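Bindwood Furniture Service Desk
Ticket 2846 — Marble-patterned dining table, glare and table rock
Site: Briltwood showroom, main floor
Priority: Normal
Status: Open, awaiting part

Summary of request
The showroom reports two faults with the display dining table. The top shows bright reflections from the ceiling lights when customers sit down, and the table rocks slightly when weight is placed on one end. The request was logged in January under the Kashindye range, item 326.

Initial findings
The top has a polished finish and will pick up any light placed directly over it. The floor is also glossy, so a small shift of the table during cleaning is easy to miss. The dining chairs were left in their usual places for the first check.

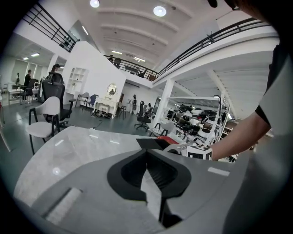 Can the reflections be removed with a different polish?
Polish will not reduce them. The finish is sealed at the factory, and any product sold to increase shine will make the reflections stronger. Staff should clean the top with a damp microfiber cloth, dry it at once, and leave it free of wax. If glare remains a concern, the table should be moved so that no light is directly above the seating side.

Action taken, 10:20 a.m.
The base fixings were tightened in the order given in the Tirutlow assembly sheet. The rock was reduced but did not clear. One leveling foot was found to be worn on its lower face and will not hold its setting. A replacement has been requested from the Tirutlow parts store under line 22.

Interim instructions to the showroom
Please keep display items light until the new foot is fitted. The black tissue box and the red book may stay on the table. Lamps, vases and stacked dishes should not be placed there. Customers may sit at the table — leaning on the ends should be discouraged. Cords crossing the floor near the table must be kept clear of the feet before it is moved. 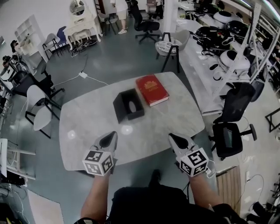
Tumaini Gachanja: The rock is worse at the end closest to the chairs. We put felt under the foot last month and it helped for two days, then the table began to slide. Should we take the felt out before the part arrives?

Service desk response
Please remove the felt. It compresses under load and slides on a glossy floor, and the foot cannot be set correctly with it in place. Two people should lift that end while a third takes the pad out. The table should not be dragged.

Next step
The leveling foot will be fitted before opening hours once the part is received. The fitter will check the top with a level in both directions and record the readings on this ticket. The lighting request has been passed to Briltwood site management and will be tracked separately.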